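# Chapter 4: Comparing Grippers on a Small Arm

A gripper is judged by what it does at the end of an arm, under the control of a particular program, on a particular set of objects. Change any of these and the result may change with it. This chapter sets out how two grippers can be compared fairly on the same bench, and how the findings should be written down so that another group can repeat them.

By the end of the chapter the student should be able to:

- state the question a gripper trial is meant to answer
- fix the conditions that must stay the same between trials
- record a failed grasp in a way that helps to explain it
- read a table of results with proper caution

## 4.1 The question before the trial

Many poor comparisons begin with the words "which gripper is better". The question has no answer until the task is named. A jaw with a narrow tip may enter a small gap between two parts and yet hold a smooth object badly. A broad jaw may hold well but push a neighbouring part aside on its way down. In the Flurkilley trials, from which the worked figures in this chapter are taken, Dinesh Kanagaratnam and Rezaul Nanayakkara put the question as follows: *given a light, square-sided object standing among others of the same kind, how often does the gripper lift it at the first attempt?*

The wording leaves out a good deal. It does not ask how fast the arm moves, nor how well the object is set down afterwards. Those are separate questions and were given separate trials (see Chapter 6).

## 4.2 Keeping conditions the same

Each gripper in the Flurkilley trials made 1,000 attempts. A further six were made with the first gripper before a slack fixing was noticed, so that its log holds 1,006 entries. The early six were kept in the log and left out of the totals. Students should follow the same practice – an entry may be excluded, with a note, but it should never be deleted.

The following were held fixed throughout:

- the arm, its motors and the controller settings
- the starting pose
- the objects and the surface on which they stood
- the lighting
- the supply voltage, checked at the start of every session

Object positions were varied, but both grippers were given the same list of positions in the same order. Janaka Samarakoon, who prepared the list, drew it up before either gripper had been fitted.

## 4.3 The bench layout

A simple layout is enough for work of this kind. Toy building bricks make useful test objects, being alike in shape and easy to tell apart by colour. Tape on the table marks where a fixed item belongs, so that it can be returned to its place if it is moved. Cables should be given enough slack to follow the joints, and the full range of each joint should be tried by hand, with the power off, before the first attempt is logged.

**Figure 4.1** Two-fingered gripper above a yellow brick, with red and green bricks near by. The clear box on the right stands within its red tape outline.

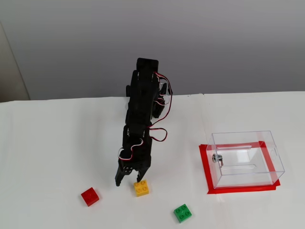
## 4.4 Recording a failed grasp

"Failed" is too short an entry to be of use. Obaidul Cassim proposed the scheme adopted here, in which each failure is placed under one heading only:

1. **Missed** – the jaws closed without touching the object.
2. **Pushed** – a finger moved the object before the jaws closed.
3. **Slipped** – the object was held and then lost during the lift.
4. **Stopped** – the controller ended the attempt.

Where two headings seem to apply, the earlier event is recorded. A brick that is pushed and then missed is entered as *pushed*.

### Exercise 4.1

Write out, in one sentence, the question you would ask when choosing a gripper to lift a pencil from a flat table. List the conditions you would hold fixed. Then exchange lists with another student and mark any condition that could not be checked by a person who was absent from the trial.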